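Blog > Robots > Garniter

05/07/2020
by Cirilo Ventura

So I finally got the knob thing working. Sort of. Let me back up, because the last post ended with me swearing I was going to bed, and then I stayed up until two anyway.

For anyone new: Garniter is my little kitchen simulator project, and the planner that runs on top of it is called Clarnon. I write the simulator side mostly on weekends, and Aguirre (yes, I name my desktops, this one sits under the stairs and sounds like a hair dryer) does all the rendering and the training runs. The task I've been stuck on since the start of May is turning a microwave knob. You'd think picking up a pan would be the hard one! Nope. The pan was done in a weekend. A knob is small, it's round, it sits right next to another knob, and from a lot of camera angles it's a pale circle on a pale panel.

I did a run of 155 attempts on Friday night with the old perception code and went through the failures over coffee. Most of them had the same problem. The detector would find "a knob" just fine and then hand the planner a position that drifted between the upper one and the lower one, like it was taking the average of the two. So Clarnon would plan a lovely smooth path to a spot of bare panel between them. Very confident, very wrong. I watched it do that over and over and started rooting for it anyway.

My first fix was dumb. I told the tracker to always pick the higher knob. That works until the view tilts, and then "higher" in pixels and "higher" in the world stop agreeing, and everything swaps in the middle of a motion. I left that in for an entire day before I caught it. Please learn from me and do your sorting in world coordinates.

The second fix is the one I kept. Each knob now gets its own track, with its own ID, tied to the front of the microwave as the parent. If the detector sees only one of them for a few frames, the other just coasts along with the parent and waits. There's a limit on how long it gets to coast — I settled on 18 frames after trying a bunch of values — and after that the planner has to stop and look again before it's allowed to move. It's slower. I don't mind slower.

The shadows were the other headache. I turned soft shadows on in the renderer because the flat lighting was making everything too easy, and overnight my depth estimates on the countertop got weird. Big soft blobs on gray were getting read as stuff sitting on the counter, so the collision checker filled up with invisible objects and the planner took these huge scenic detours around nothing. I had a path at one point that went up over the sink and back to reach a knob that had been straight ahead the whole time. I laughed, and then I was annoyed for about an hour.

What helped was training the depth part on a mix. I rendered 642 frames with random light positions, kept the same layout, and made the counter texture blotchier on purpose so it couldn't lean on smooth gray meaning flat. White things on white things are still bad. The sink rim is a pain, the faucet against the wall is a pain, and I haven't even tried asking it to find the outlet. The dish rack wires come and go depending on the angle, so for now I've put one fat box around the whole rack and told the planner to stay out. Crude, but it hasn't hit anything since.

I reran everything last night with the new tracks and the new depth, over 456 attempts this time, and the stuck-between-the-knobs failure is gone. I got some fresh ones in return, of course! It now sometimes goes for the right knob and turns the wrong way, which I'm pretty sure is a sign error in my own code and has nothing to do with perception at all. I'll look at it tonight after dinner.

A couple of you asked if I'm going to put the code up on Cusemgate. Yes, but I need to clean out the config folder first, it's embarrassing in there. The planner part will go up before the simulator does. If you want to poke at the tracking code sooner, leave a comment and I'll send you what I've got, with the warning that half the variables are still called "thing."

Next up is opening the microwave door, and I already have a bad feeling about it. 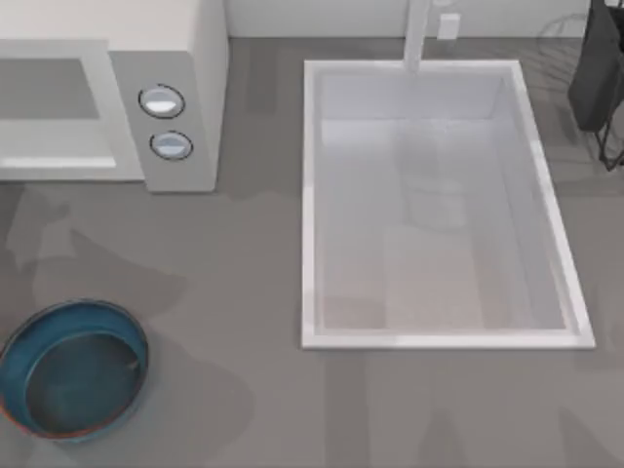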